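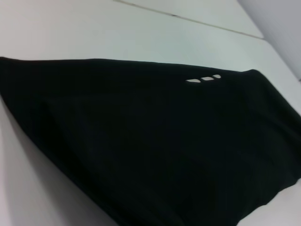
Opinion > Infrastructure > Threads

2 min read

Dotville has announced the Godar Pipeline, which will bring water from Bråten to every home in the valley. I have read all 238 pages of the plan so you can go back to your evening. A thread.

First, the good part. The valley needs the water. The wells on the Pritar side have been dropping for years, and people there boil what comes up and hope. I'm for pipes. I want that on the record before the replies start.

The plan has 300 miles of new main and 2 pumping stations. It has a foldout map in four shades of blue. What it has on maintenance is one paragraph, on page 200, and most of that paragraph is the word "ongoing."

Who pays? "A blend of sources." I have also paid for things with a blend of sources. It was two credit cards and the bank noticed.

The builder gets paid by the mile laid. Please sit with that one. If you pay for miles, you get miles. I'd like to see some of the money held back until a kitchen tap in Pritar has run for a full year.

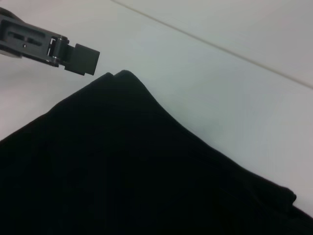 Black cloth on the table, gripper just over it.

Somebody asked about leaks. The old Dotville network loses a lot of water before it reaches a meter, and the new main feeds straight into it. So we will carry clean water over a mountain at great expense and then give it to the gravel under Main Street. The gravel has not commented.

Fixing the old pipes first would be cheaper. It would also mean digging up the same streets we've been driving on, with no ribbon and very little to stand in front of.

Rates: the plan says bills may rise by up to 2 percent a year. The table behind that number assumes every household signs up in year one. My own street couldn't agree on a mailbox.

Written comments close in December. They do get read, or at least stamped. Ask for the leak survey, and ask who owns the pumps once the builder goes home.

Posted 2024-10-24. Yes, I know the foldout map is nice. I've put mine on the fridge – the Bråten end hangs over the side a bit.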